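Progress report to Birkcombe, second period
Work package 3: Rules of practice for hand-held gripper demonstrations with soft goods
Prepared by: Marta Lysenko
Reviewed by: Kyrylo Zinchenko
Date: Wed 10 June

1. Status

Draft B of the rules is complete and was issued to both recording teams. It replaces Draft A in full. The draft has 44 clauses, of which 17 apply only to cloth. Eleven clauses remain open and are listed by number in the annex. The Navel task list has been frozen for this period, and no new garment types will be added before August.

2. Changes since Draft A

Clause 6 (start state). Draft A asked for the item to be "placed naturally". The two teams read this differently. Draft B names three start states – spread, folded once, heaped – and requires the operator to log one of them before recording begins.

Clause 9 (grip). Both jaws must be in view when they close on the cloth. A grip closed out of view is logged as such and the episode is kept, but it is not counted toward the period total.

Clause 12 (lift). A lift between two grippers is held for a full second before the next movement. Sag in the middle of the item is accepted. Operators are not to correct it by pulling the grippers apart, as this produced sudden slips in the Jellenham recordings.

Clause 14 (background). Furniture and stored items may stay where they are, provided that they do not touch the item being handled and are not moved within a session. Draft A required a cleared room. Orysia Didenko's comparison found no gain from this, and the requirement made home recording slow to set up.

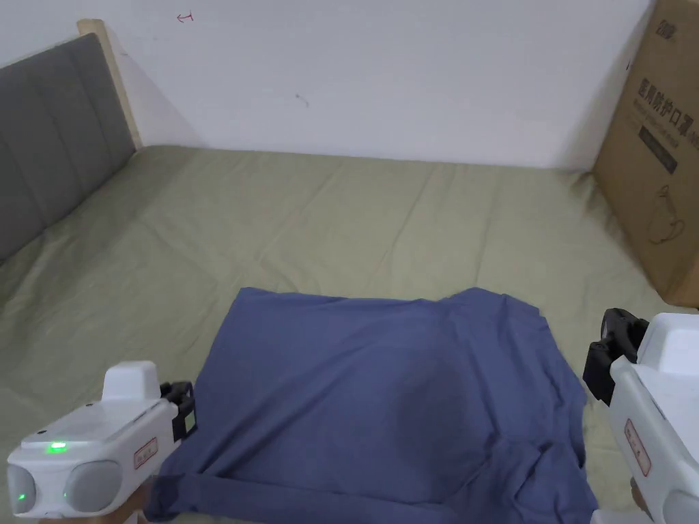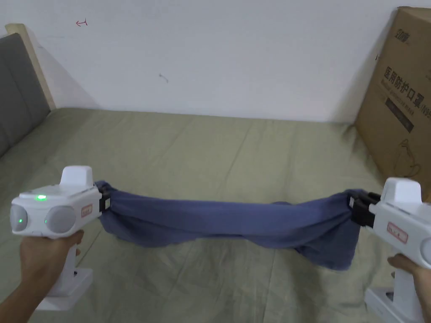
Blue cloth, two hand-held grippers, green sheet.

Clause 15 (surface). The base sheet must differ clearly in color from the item. It need not be ironed or pulled tight, but it is to be straightened between episodes if a fold is high enough to catch a jaw.

3. Recorded episodes

The total accepted under Draft B is 581. Episodes recorded under Draft A have been kept in a separate folder and are not included. Khrystyna Harasym is checking whether those with a logged start state can be brought in under clause 6. We do not expect to report on this before the next period.

4. Open points

Clause 21, hand visibility. The draft allows the operator's hands to appear below the grippers but does not say how much of the forearm may be shown. Jellenham wants a fixed limit. Our preference is to leave it open and require plain sleeves.

Clause 27, failed grips. Oleksandra Boiko has proposed that a dropped item be picked up and the episode continued, with the drop marked in the log. The present text ends the episode. We would like Birkcombe's view before changing it, as the change affects how episodes are counted under the agreement.

Clause 33, calibration interval. Currently once per session. The Iwasaki team has asked for once per day – under review.

5. Next period

Close clauses 21, 27 and 33. Issue Draft C to both teams in August. Retrain operators on clause 12, where most rejected episodes still fall. No change to budget or staffing is requested.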